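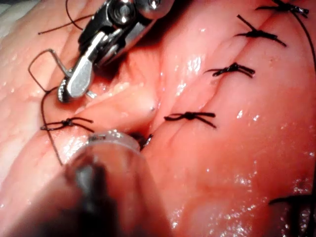
Thread: Monofilament or braided for repairing heavy canvas?
Posted by Tyyne Miettinen, Saturday, 7:42 pm
8 replies — 3919 views

I have a torn seam on a Prosberg awning, 500 g/m² cotton canvas. The original thread rotted and the cloth is fine. I bought bonded polyester in two constructions from Navickas and can't decide. Monofilament sheds water but the knots slip. Braided holds a knot and wicks.

dunmore_k
Braided, waxed. Knot security matters more on a hand repair. On a machine seam you have a lockstitch every few millimeters and can ignore it.

Tyyne Miettinen
It's all by hand. The machine won't take the corner.

flatfell
Disagree with dunmore_k. Wax is gone after two summers and then you have a wick running the length of the seam. Use mono, put five throws in the knot, leave a long tail and bury it.

dunmore_k
Five throws in mono makes a lump that chafes against the pole sleeve. I have replaced seams done that way.

flatfell
Then keep the knot away from the sleeve.

R. Oakes
What needle? If the hole is bigger than the thread, neither will seal. I use a size 16 round point on cotton and let the cloth swell around it. Cutting points are for leather.

Tyyne Miettinen
An Altari three-sided, size 14. So that's wrong too.

R. Oakes
It cuts yarns. Change it before you worry about thread.

dunmore_k
Agree on the needle. Seven stitches per inch at most — more than that and you're perforating it.

3 likes · Share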